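Home | Archive | Laundry notes | Contact

Front loader settings, second attempt

September 28, 2021

Print this post | E-mail this post

My July notes on washing towels in the shared front loaders were incomplete. Sharada Krishnan wrote to ask about load size and rinses, so I have redone them.

Load size first. I now stop at 3 kg of dry towels. At 5 kg they came out with detergent still in the folds – visible as a gray film when I soaked one in a bowl afterward. Detergent is Nerkeck liquid, around 100 ml for the larger load, less for the smaller one.

Before loading, I wipe the dark gasket ring with a cloth, then the metal beside the latch plate. The plate is held by two small screws, and lint collects on screw heads. I use machine 1 for all tests so the results can be compared.
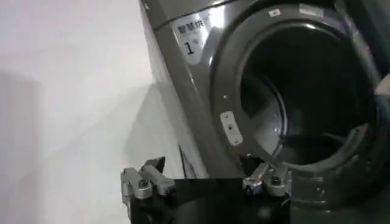 Rinse and spin

Two rinses for towels, one for shirts. The extra rinse adds time but removed the film. Spin on the middle setting. Aurora Gouveia uses the highest and reports more creasing in cotton.

Leave the door open when finished. I have not tested wool yet – the Iveck blanket is next.

Previous | Next | Top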